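# Zweiarmige Faltzelle: linker Greifer verliert den Ärmel, rechter läuft sauber

**Cedisari**

Hallo zusammen,

ich betreue eine kleine Faltzelle mit zwei Armen, weißer Tisch, Kopfkamera, Greifer auf beiden Seiten. Gefaltet werden T-Shirts. Seit August habe ich ein Problem mit dem linken Greifer: Er fährt den Ärmel an, schließt, hebt an, und beim Umlegen rutscht der Stoff aus den Backen. Rechts passiert das mit demselben Programm und derselben Schließkraft nicht.

Bisher gemacht:

- Backen links mit Isopropanol gereinigt
- Schließkraft in zwei Stufen erhöht, danach wieder zurückgestellt
- Nullpunkt des linken Handgelenks neu angefahren
- Greifhöhe um einen Millimeter abgesenkt

Die Absenkung hat etwas gebracht, aber nicht genug. Bei dunklen Shirts ist es schlimmer als bei hellen. Die Arme haben 2000 Zyklen seit der letzten Wartung, die Backenbeläge sind noch die ersten. Ausgangslage ist immer Kragen zur Kamera, Saum hinten, beim Ärmelschritt sieht das so aus:

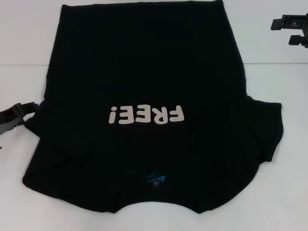
Jundholm meint, die Beläge seien nach 2000 Zyklen auf jeden Fall fällig, egal wie sie aussehen, und vorher brauche man an der Software gar nicht zu suchen. Mag sein. Ich würde trotzdem gern wissen, ob jemand eine Reihenfolge für die Fehlersuche hat, bevor ich beide Seiten zerlege.

---

**Oritz**

Erst die Mechanik, dann die Kamera.

1. Zelle stromlos machen und gegen Wiedereinschalten sichern, dann die Backen links und rechts tauschen. Wandert der Fehler mit, sind es die Beläge. Bleibt er links, liegt es am Arm oder an der Kalibrierung.
2. Die Backen müssen parallel schließen. Einen Streifen Papier einlegen, schließen, an beiden Enden ziehen. Lässt er sich an einem Ende leichter herausziehen, stehen sie schief.
3. Schrauben am Backenträger nachziehen, mit dem Drehmoment aus dem Handbuch.
4. Hand-Auge-Kalibrierung für links wiederholen, mit mindestens 8 Posen, über den ganzen Tisch verteilt. Wer nur in der Mitte misst, liegt am Rand daneben – und die Ärmel liegen nun mal am Rand.

Dass dunkle Shirts schlechter laufen, spricht für die Tiefenmessung. Schwarzer Stoff liefert wenig Signal, die Höhe wird dann aus der Umgebung geschätzt. Belichtung testweise erhöhen und die Tiefenwerte am Ärmel mit denen eines hellen Shirts vergleichen.

---

**Zou**

Bei uns war es das Kabel am Handgelenk. Hat bei 90 Grad Drehung gespannt und den Greifer leicht verzogen. Neu verlegt, seitdem Ruhe. Beläge wechseln wir alle 300 Betriebsstunden, Zyklen zählen wir nicht.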